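Plurkside hand brush and dustpan set

I bought the Plurkside set in May for crumbs under the toaster, and it has since moved into the bedroom for good! We have a quilted mattress with shallow stitched grooves, and everything small ends up in them (cracker bits, grit from the dog, a bead or two). The vacuum just grabs the fabric and howls.

The best part is the pale blue rubber strip along the lip of the pan. It bends a little, so it sits down on a soft surface and things don't slip underneath. The light blue bristles are stiff enough to push something pebble-sized up a groove, and they haven't snagged a stitch in 16 weeks.
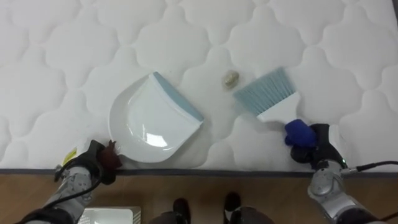
Mechthild Schnyder wrote in to say she had the same set and found the pan too shallow for a whole bed, so she empties it twice and does the pillow end first. Fair point, it is shallow. I still like it that way, I can slide it in close to the headboard.

My only gripe is the handle, which gets slick if you've just put on hand cream. I paid 9 dollars and would happily buy a second one for the car.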